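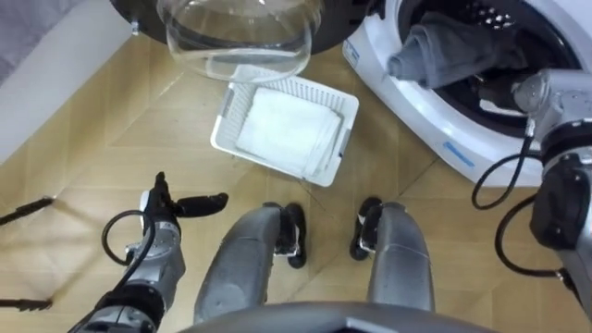
Every winter the share house chat fills up with people who want to talk about the power bill, and every winter someone sends round an app that's going to fix it. This year's is called Tilta. It reads your smart meter and gives you a score. Most of its tips are for the laundry, so I've been paying more attention to mine than I'd like. White front loader, parquet floor, something grey hanging over the lip of the drum. Tilta would like me to think of all that as an "energy moment".

2/ My score is 549. Out of what? The app won't say. There's a little dial that goes from red to green and I'm in the yellow bit. I've looked through the help pages twice and the closest I got was "scores vary between households". So do shoe sizes, but at least those are printed on the box.

3/ The headline claim is that the average household saves $40 a month by shifting use to off-peak. Average of which households, over which months, compared with what? If it's only people who stuck with the app for a year, well, they're the keen ones. They were probably turning lights off before they'd ever heard of Tilta.

4/ Also, you can only save by shifting to off-peak if your plan has an off-peak. Mine doesn't. I'm on a flat rate. Same price at 3 in the afternoon as at 3 in the morning. The app has my plan details, I typed them in myself, and it still pings me at 9.45 pm to say it's a great time to run a load.

5/ A neighbour is on a time-of-use plan so I asked how it was going. Peak rate is nasty, off-peak is lovely, and the bill came out within a few dollars of last year's. They've been getting up early to run the dishwasher since September. I didn't know what to say to that.

6/ Someone is going to reply that it's good for the grid even if it does nothing for my bill. Fair enough, that may well be true. But then sell it to me as that. Don't put a piggy bank on the front.

7/ I did my own sums. Our place used 2640 kWh last year according to the retailer (Isah, don't get me started on their website). Year before, 2802. So we dropped by 162 with no app at all. What did we change? One housemate moved out and took a bar heater with them. That's the whole story.

8/ Which is my trouble with nearly all of these before-and-after claims. People move out, babies arrive, you get a mild July, the old fridge in the garage finally carks it. If I'd downloaded Tilta the week that heater left, there'd be a testimonial with my name on it by now.

9/ Had a go at the "compare with homes like yours" page too. It reckons I use more than similar homes. Similar how? It never asked how many people live here. It never asked if we have gas. It asked for my postcode and whether I'd describe myself as "busy".

10/ The cold wash tip, I'll give them. Heating water costs money and using less hot water costs less money, no argument from me. But it was in the leaflet that came with the bill when I was a kid, with a cartoon penguin on it. It didn't need a login.

11/ Then there's the upgrade. For a monthly fee you get Tilta Plus, which tells you which appliance is using the power. I did the free trial. It told me my oven had been on for two hours on Sunday. I was at my parents' place on Sunday. So was everyone else who lives here, or out anyway. When I wrote in they said the detection "improves with time". I bet the billing works from day one.

12/ Someone asked about the smart plugs, the Skirnano ones. I've got two. They do what they say: you plug a thing in, it shows you what that thing uses. No score, no dial. Found out the telly on standby uses hardly anything, which was a bit of a letdown after years of being told off for it. The clothes dryer at Mum's, though – yikes.

13/ To be clear, I got the plugs on special and I wouldn't pay full price. Once you've measured the kettle you've measured the kettle. They're in a drawer now.

14/ What I'd like from any of these outfits is pretty dull. Show me the number of households. Show me how many quit. Show me the same months for people who didn't have the app. If the saving's still there after that I'll happily eat my words and recommend it to the whole street.

15/ I asked Tilta for that, by the way. Got a friendly reply with a link to a blog post. The blog post quoted a survey. The survey was of Tilta users, and it asked if they felt they had saved money. Felt!

16/ A few of you have asked if switching retailers is a better use of an evening. Probably, but read the end date on the discount. Isah had me on a good rate for a year and then it quietly wasn't a good rate. I noticed four months later. An app that warned me about that would be worth a few bucks.

17/ No, I haven't tried Estetti. Three people have now told me it's different. All three sent me a referral code.

18/ Going to delete Tilta on the weekend once I've downloaded my data, assuming the export button does something this time. Will post the spreadsheet if anyone wants to check my adding up.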